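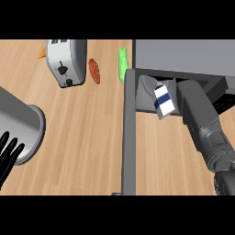 Mulugeta Bogale objected at the April review that a policy trained on rendered kitchens will learn the renderer, and that success on the countertop tasks says little until the same weights are run on hardware. The objection is recorded as open item 7. The work reported below addresses part of it.

Status of the simulation track

The Zulel task set now covers two-arm work on a wooden countertop with loose items left in view. In the recess task, one gripper handles a small striped carton under the top slab of a gray cabinet while the second arm works on the open side. Clearance under the slab is tight, and most planner rejections in this period came from wrist contact with the cabinet.

Method

Đạt Khổng replaced the fixed grasp table with sampled grasps scored by a contact model. Each candidate is scored twice, once at the nominal object pose and once with the pose perturbed. Candidates that pass only at the nominal pose are dropped. Training used 3,000 generated episodes. Item placement, wood texture and lighting were varied between episodes; cabinet geometry was held fixed.

Result

Evaluation used 416 held-out layouts. The previous method failed on 138 of them. The new method failed on fewer in every task group, with the largest drop in the recess group. Failures that remain are mainly cases where the carton is held at a steep tilt and its lower edge meets the cabinet on the way out. Per-group tables are in the Orkard archive.

Open points

Contact stiffness for thin cartons is still set by hand. Oratile Mnguni has asked for measured values before the next training run. Hardware trials at Ledesma have not started; the arm mounts are on order. No change to the budget is requested.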